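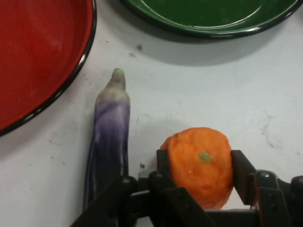

Play kitchen bits and bobs - the gallery

Hello and welcome! I'm Ye-seo Yeom and I've been collecting play food and enamel dishes for far longer than I meant to. It started with one shoebox from the Avumbridge toy sale and now it has a whole cupboard, plus the shelf I promised would be for books. I finally sat down and put this page together on 02/07/2022, with a pot of tea and the window open.

Red and green bowls, both with a black rim, and I do love that deep forest green next to the tomato red. The red one has a few paler streaks inside where it's a bit worn (I like them better like that!). Enamel is lovely for pretend cooking - it makes a proper clatter when something gets dropped in.

The aubergine is my favourite, all mottled violet and lavender and darker at the bottom, with a lumpy little green cap. My niece calls it the posh cucumber and won't be told otherwise. The orange goes with it in nearly every game, usually in a soup, and I've been served that soup 16 times at the very least.

I've still got 3 boxes to sort through, mostly vegetables and a heap of tiny saucepan lids with no saucepans. If you're having a clear-out and come across any old enamel, do drop me a line before it goes to the charity shop. I'll be back at the Avumbridge sale in September, most likely by the cake table.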